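3.2 Collecting the grasp examples

The training set for Predik was recorded between May and the end of the summer term. Each example consists of one pick attempt from the metal bin: an overhead image before the attempt, the commanded grasp pose, joint positions during the lift, and a success label. We recorded 700 attempts. Of these, 116 were dropped because the image and the arm log could not be aligned.

Items were mixed on purpose. Garden tools, produce, pens and transparent pieces were placed in the bin together, so the model would see hard surfaces next to soft ones and opaque ones next to clear ones. The layout was changed by hand after every six attempts.

Labels were assigned by Khrystyna Hnatiuk from the gripper width and checked against the images. A grasp counted as a success if the item stayed in the fingers for 4 seconds above the bin floor. Long tools held by one end often tilted during the lift; these were kept and tagged separately for the analysis in section 4.

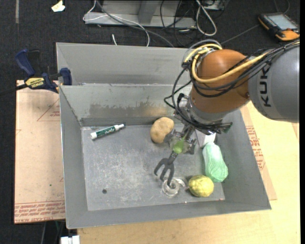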